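Wallberg Robotics Club Forum > Student Projects > Block sorting, again

gpastor
Posted 2019-06-30

Status for those who skipped Thursday. Team Oneck still wants to train the arm to push blocks into groups by color. We have 735 practice runs saved and the plan says 3,000 by November. I've done the math on our summer and I don't love it.

My proposal is that we stop resetting the blocks by hand into the same tidy layout every time. Shirin lines them up like she's setting the table for her in-laws, and the arm has learned her layout beautifully. It has learned very little else. 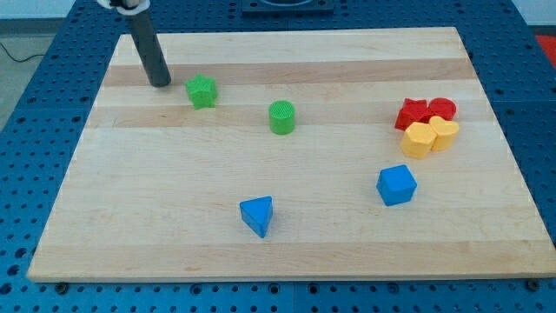
So from now on, whoever is on shift scatters them and walks away. Keep them on the board, leave a couple touching, and resist the urge to straighten anything. Touching blocks are where we lose most of our runs, so we need more of them.

shirin_a
I don't have in-laws. I do have the only log sheet anyone can read.

Random is fine for training, but if every start is different, how do we compare this week to last week? Keep 10 fixed layouts for testing and scatter the rest.

folke_s
+1 to Shirin. Also "scatter" means something different to each of us. Ksawery's version of random is a smiley face.

ksawery_m
It was one time and the arm ruined the mouth.

I don't agree with the fixed layouts, though. We'll end up tuning for those 10 and fooling ourselves. Roll dice for the positions and write down the rolls.

gpastor
You want to roll dice for eight blocks before every run?

ksawery_m
I want a script to do it. I'm offering to let Folke write it.

edileuza_t
Mentor hat on. Shirin's test layouts stay, and they stay out of the training set. Scatter everything else. The script is a nice idea for whoever has a free evening. Shift list is 14 slots and four of them have names, all of them Shirin's.

folke_s
Put me down for two. I'm not writing the script.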